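Support > Udau Front Desk > Set-up Guide > Section 9

Filed under: Room Set-up, Housekeeping, Key Cards

9. Rooms, housekeeping states and key cards

Work through this section after the property record has been saved and before any bookings are brought in from an older system. You will need a manager sign-in, the approved room list and one blank key card. The screens shown in the Totden edition have a blue side bar; the menu names are the same in all editions.

The worked values below are taken from the Bultadow hotel, which has 87 rooms on two floors and a single reception desk.

9.1 Entering the room list

1. Sign in as a manager and open Property, then Rooms.
2. Select New List. If a list is already present, select Archive first. Archived lists can be read but not edited.
3. Enter the total number of rooms in the Room Count box (87 for Bultadow) and select Build.
4. Type the room number for each row exactly as it appears on the door. Leading zeros are kept. Spaces are removed when the row is saved.
5. Choose a room type for each row. To fill several rows at once, tick them and use Apply Type.
6. Set the floor. Rooms without a floor are left off the housekeeping sheet.
7. Select Check. Duplicate numbers are marked in red and must be corrected before the list can be saved.
8. Select Save and Publish.

Note: Save alone stores a draft. The reception screen goes on using the previous list until a new one is published.

Note: A room that has been sold for tonight cannot be renumbered. Move the guest or wait until the room is checked out.

9.2 Connecting rooms

Two rooms with a shared inner door may be sold apart or together. Udau treats the pair as a link between two ordinary rooms and does not create a third room for it.

1. Open the first room of the pair and select Links.
2. Enter the number of the second room.
3. Choose Sell Apart, Sell Together or Either.
4. Save. The link appears on both room records.

If Either is chosen, the pair is shown on the availability chart only on nights when both rooms are free. A link made on one record cannot be removed from the other; return to the room where it was created.

Caution: Linking does not lock or unlock the inner door. The state of the door must be checked by a member of staff before each arrival.

9.3 Housekeeping states

Every room carries one housekeeping state at all times. The states supplied are Dirty, In Hand, Clean, Checked and Closed. They may be renamed but not deleted.

1. Open Housekeeping, then States.
2. Decide whether rooms must reach Checked before they can be given to a guest. Small hotels with no floor supervisor normally switch this off.
3. Set the time at which occupied rooms change from Clean or Checked to Dirty. The value supplied is 2 a.m. Keep this later than the night close, or the room report and the night report will not agree.
4. Under Who May Change, tick the roles that are allowed to move a room into each state. Closed should be limited to managers and maintenance.
5. Save.

A departure sets the room to Dirty at once, whatever time is entered at step 3. An early departure that is later reversed at the desk does not restore the former state. Set it by hand.

Note: Closed takes the room out of sale. Do not use it for a room that is only waiting for linen. Use a room remark.

9.4 Printing the sheets

Housekeeping sheets can be printed by floor or by attendant. Trainees and new starters should be given sheets by floor for their first weeks, with the Long Names box ticked so that tasks are written out in full.

1. Open Housekeeping, then Sheets.
2. Choose By Floor or By Attendant.
3. If By Attendant is chosen, enter a limit on rooms per sheet. The desk at Bultadow uses 9.
4. Tick the columns required. Guest names are off by default and should stay off.
5. Select Preview, then Print.

Rooms left over when every attendant has reached the limit are printed on a last sheet headed Unassigned. This sheet is always printed, even when it is empty.

Changes made after printing are not sent to paper. Either reprint the floor concerned or telephone the change through and initial the sheet.

9.5 Joining the key card writer

Udau writes cards through a Borkowska card writer connected to the reception computer. Other writers can be used in manual mode, in which case skip to 9.6.

1. Close Udau on the reception computer.
2. Connect the writer and switch it on at the rear. Wait for the lamp to become steady.
3. Start Udau and open Devices, then Card Writer.
4. Choose Borkowska from the list. Leave the port set to Find.
5. Enter the hotel code supplied with the locks. It is asked for twice.
6. Select Join.
7. Insert the blank card when asked and take it out when the tone sounds.
8. Try the card in the lock of an empty room with the door open.

Caution: Always carry out step 8 with the door open. A card written with the wrong hotel code may set the lock to refuse all guest cards until a master card is used.

If the writer is not found, select Port and try each entry in turn. If two reception computers share one writer, join it on both but leave Udau closed on the second while the first is being joined.

The writer keeps its own count of cards written. At 2000 cards it shows a cleaning reminder, which can be put off once. Use the cleaning card from the box and then select Reset Count. Do not use wet wipes in the slot.

9.6 Manual mode

In manual mode Udau records that a card has been issued but does not write it.

1. Open Devices, then Card Writer, and choose Manual.
2. Tick Ask for Number of Cards if the desk is to record how many were handed over.
3. Save and restart Udau.

Expiry times are not passed to the other writer. Staff must enter the departure date on both systems. When a stay is extended, a reminder to rewrite the card is shown on the reception screen and stays there until it is dismissed.

9.7 Trial arrival

Carry out one trial arrival before the desk goes live.

1. Make a booking for one night under the surname Trial.
2. Check the booking in to any room in the state required at 9.3.
3. Write a card and open the door with it.
4. Check the booking out and confirm that the room has changed to Dirty.
5. Try the card again. The lock should refuse it only after the expiry time has passed or a newer guest card has been used.
6. Cancel the charge and mark the booking as Training so that it is left out of the night report.

If the room does not change at step 4, the list was saved but not published. Return to 9.1, step 8.

9.8 Records to keep at the desk

Print the published room list, the table of links and the state settings, and keep them together at reception for use when the system is down. Write the month of printing on the first page. The hotel code must not be kept with these papers. Replace the whole set whenever a new room list is published, and destroy the old one.

During a loss of service, record arrivals and departures by hand in the order in which they take place. Enter them in the same order when service returns, departures included, before any new booking is checked in. Key card set-up does not need to be repeated after a restart. Section 10 deals with rates and deposits.
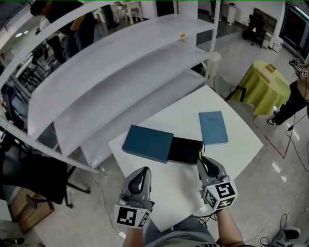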